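Planance Robot Cell, Dridgate - Safety Inspection Checklist with Comments
April 2024. Inspector: Benvinda Calado

1. Unplanned finger closure, Undine arm. FAIL. Fingers closed without command during shoe handling. Fault code 449. Hands to be kept clear of the gripper.

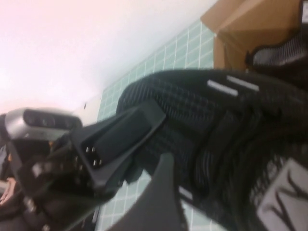 2. Emergency stop. Pass - tested 6 times.

3. Packing task, shoes to box. Suspended. Speed limit of 300 mm/s to apply on restart. 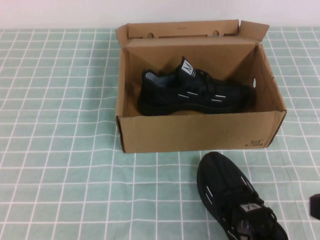 Comments (2)

Riaan Matlala: Code 449 came up at Guimarães too. We replaced the finger cable and it has not returned.

Benvinda Calado: Noted. Cable to be checked before item 1 is closed.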